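Dukex help desk / Data collection / Ticket 2888
Subject: Episodes of the cup task are rejected at upload
Opened by: Yu-ting Hsueh
Site: Clutmont
Status: Solved, waiting for confirmation from Gandik

First message

Good morning. I am collecting demonstrations for the task with the cup and the plate. The operator guides the right arm, and the instruction stored with each episode is "pour the red blocks from the cup onto the plate". We have recorded 477 episodes in this task. In the last batch of 100, the upload tool refused many of them with the message "start state not confirmed". The recording itself gives no error, and I can play every file from beginning to end on our own computer.

I have already tried the following:
- restarted the recorder and the upload tool
- recorded again with a new task name
- checked the free space on the disk
- compared the clock of the wrist camera with the clock of the head camera

None of these changed the result. The start state should be the cup standing on the table with the red blocks inside, and the plate with nothing on it. I have attached a view from the wrist camera.
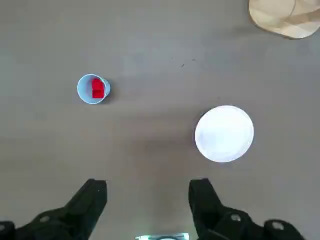

Our written procedure says that the operator must wait 4 seconds before the first movement, and the operators tell me that they do so. I would like to know if the check reads the pictures or only the joint values.

Reply from Fung support

Thank you for the clear report. The check reads both. It takes the pictures from the beginning of the episode and looks for a time when the arm does not move. If it finds movement from the first sample, it cannot confirm the start state, even when the objects are correct. Please open one refused episode, go to the first sample, and tell us the gripper value. Please also send us a view from the head camera, so we can compare the two cameras.

Second message

I have done this for the refused episodes. In all of them the gripper is already closing at the first sample. In the accepted ones it is open and still. So the waiting time is missing from the file, although the operators did wait.

I then looked at the settings of the recorder. After the update in May, the option "trim idle start" is switched on. I did not switch it on myself, and I could not find it in the notes for the update. The view from the head camera is attached, with the cup in the right gripper.

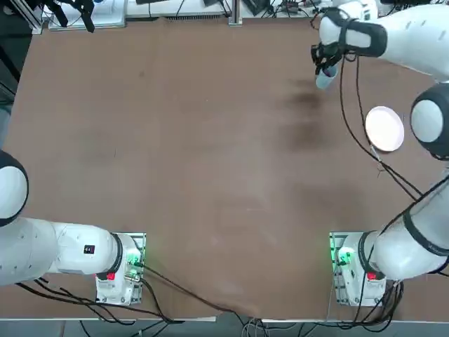 Page last changed: May, 16:40

Reply from Fung support

You have found the cause. The option removes the still part before the first movement, and the check needs exactly this part. Please do these steps in this order:
1. Switch off "trim idle start" in the recorder settings.
2. Close the recorder and open it again. The change is not read while it is running.
3. Record one short episode and upload it alone.
4. If it is accepted, continue with the batch.

For the refused episodes, the raw files are kept until you empty the cache. Please do not empty it. You can export them again with the option off.

Third message

I followed the steps and the short episode was accepted. I am exporting the refused ones from the cache now. Can Gandik confirm that the new export keeps the same episode numbers? Our training list refers to them by number, and I would not like to edit it by hand.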